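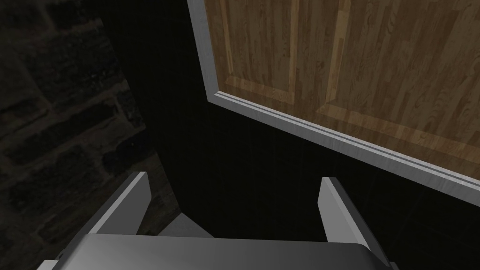
Two gray fingers, nothing between them.

I caught Saoirse Scanlon on her lunch break, halfway through a bagel, and asked what made her want to retell the Odyssey from Penelope's maid's side. "Spite!" she said, laughing. "I read it in college and Melantho gets what, a few nasty lines and then she's hanged? I was mad for 21 years."

The book, Krajčí, runs 253 pages (her first draft was over 400, and she still misses the goat chapter). I told her I'd felt sorry for Penelope by the end and she put the bagel down. "Good, you should! She raised that girl. Homer says so, gave her toys and everything, and then he just drops it."

I asked if Odysseus ever gets to speak. "Four times," she said. "He's very polite. It's awful."

She's on to Circe's pigs next.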